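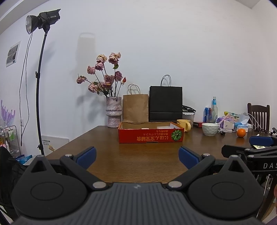 Brown wooden table with a polished surface.

Lullora Table Finish, Satin-Gloss

Lullora is a wipe-on finish for indoor wooden tables, desks and shelves. It goes on with a cotton cloth, levels by itself and dries clear. Most tables need 3 coats. It can be used on bare wood or over an old finish that has been sanded dull.

What's in the can

One can holds 700 ml. On bare hardwood that covers a six-seat dining table, top and edges, with enough left for small repairs. Softwoods such as pine soak up more on the first coat. The finish is pale amber in the can and warms light wood slightly. If you want to keep maple or birch as white as possible, use Lullora Clear instead.

Before you start

Take off old wax with mineral spirits and let the surface dry. Sand bare wood with the grain, starting at 180 grit and finishing at 240. Over old varnish, one pass at 240 is enough. Vacuum the dust, then wipe with a damp cloth. Work in a room between 60 and 80 degrees F with a window open.

Putting it on

Stir the can. Do not shake it. Fold a lint-free cloth into a pad, dip one face and wipe in long strokes from end to end, overlapping each stroke a little. Leave it alone once it is down. Going back over a patch after a few minutes will leave drag marks.

Let each coat dry overnight. Sand lightly with 400 grit between coats and wipe off the powder. Do not sand the last coat.

The table can take light use the next day. Keep hot dishes, tablecloths and rubber-footed items off it for two weeks while the finish hardens.

Care

Wipe with a damp cloth and dry it. A drop of dish soap is fine for grease. Skip silicone sprays, which make later repairs difficult. Rings and light scratches can be rubbed down with 400 grit and given one thin coat over the affected board.

Cleanup and disposal

Oily cloths can catch fire on their own. Lay them flat outdoors to dry, or soak them in water and seal them in a metal container before disposal. Close the lid tightly and store the can upright, out of the cold.

Specifications

Size: 700 ml
Sheen: satin-gloss
Coats: 3
Use: indoor only
Applicator: cotton cloth (not included)
Price: $42

Goes with

Carura Sanding Pads, 240 and 400 grit
Nasution Cotton Cloths
Skuvon Wax Remover

Questions before ordering

Lullora will not stick to laminate or melamine. It can go over oil stain once the stain has dried for three days. For color matching on older furniture, send a note to Sreekumar Rao at the finishing desk with the type of wood and what is on it now. Sample bottles are available for testing on the underside of a table.

Orders placed before noon ship the same day. Unopened cans can be returned. The finish ships by ground only and cannot be sent to a PO box.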